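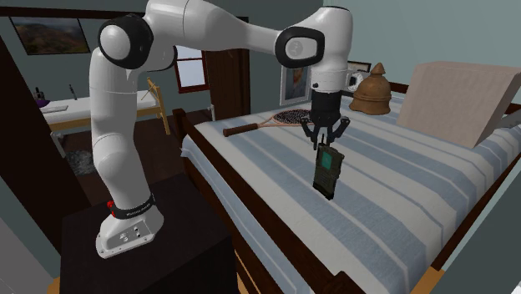 A robot arm, a striped bed and a walkie-talkie. The whole bedroom lives inside a computer.

How Do You Teach a Robot to Pick Something Up?

You learned to pick things up when you were a baby. You probably dropped a lot of them first, often on purpose, and somebody else had to bend down and get them. Robots have to learn too, and they are even slower at it than you were.

At the Altgate learning lab in Zarevbridge, a team is working on a system called Lurano. Lurano is a computer program that tells a robot arm where to go and when to squeeze. Right now it is in the part of its education where it looks at examples. A great many examples.

What is an example?

Think about learning to tie your shoes. Somebody showed you: cross the laces, tuck one under, pull. You watched, then you tried, then you had a knot that needed scissors.

For a robot, an example is a recording of a job being done. It holds pictures of what was in front of the arm, plus a long list of numbers saying how far each joint was bent at every moment. One picks-up-the-radio example might last 8 seconds. That doesn't sound like much until you hear that the team wants 900 of them.

Why so many?

Say you only ever showed Lurano one radio, standing in one spot on one bed. It could get very good at that. Then you move the radio over by the width of your hand, and the arm goes down with great confidence and grabs a fistful of air.

So the team changes things. The radio stands up or lies down. The bedspread has stripes, or dots, or no pattern at all. Sometimes there is a tennis racket on the bed too, and Lurano has to work out that nobody asked for the tennis racket. This mixing up is called variety, and a learning system needs plenty of it.

Why use a pretend bedroom?

A bedroom made on a computer is called a simulation. It works a bit like a video game, except that you get no points and the only thing to do is pick up a radio.

Pretend rooms have some big advantages. You can change the color of the walls without buying paint. If the arm knocks something onto the floor, you press a key and the room goes back to how it was. (Please do not try this with your own bedroom. We have, and the key does nothing.) The computer can also run 32 rooms at the same time, all slightly different, and none of them needs a lunch break.

The trouble with pretending

Simulations fib a little. A real mattress sinks when you lean on it, and real blankets bunch up in ways that are very hard to work out with math. Real things can be slippery or dusty. A robot that has only practiced on a computer can get a nasty surprise when it meets an actual blanket.

That is why the team also records 40 examples with a real arm, which they call the Mazurek. A person steers it by hand, slowly, and Lurano gets to see what the world is like when it isn't made of numbers. Recording these takes most of Thursday. The pretend ones are finished before the kettle boils.

Who checks the examples?

People do. If an arm misses the radio and the recording gets marked "good job" anyway, Lurano will learn that missing is a fine way to pick things up. So somebody watches and sorts the recordings – this one worked, this one didn't, this one threw the radio at the wall. It is not the most exciting work in robotics, but it has its moments, mostly the ones with the wall.

Try it yourself

You need a friend, a blindfold and a spoon. Put the blindfold on your friend and the spoon on a table. Your friend is the robot and may only do exactly what you say: "left a bit," "down," "close your hand." Write down every instruction you use until the spoon is picked up.

Now move the spoon and read out the same instructions again, with no changes. Watch where your friend's hand goes. Then swap places, if your friend is still speaking to you.

Words to know

Gripper: the robot's hand. Many have only two fingers, which is plenty for a radio and not enough for a piano.
Simulation: a pretend world run by a computer.
Example: a recording of a job, used for learning.
Variety: lots of differences between one example and the next.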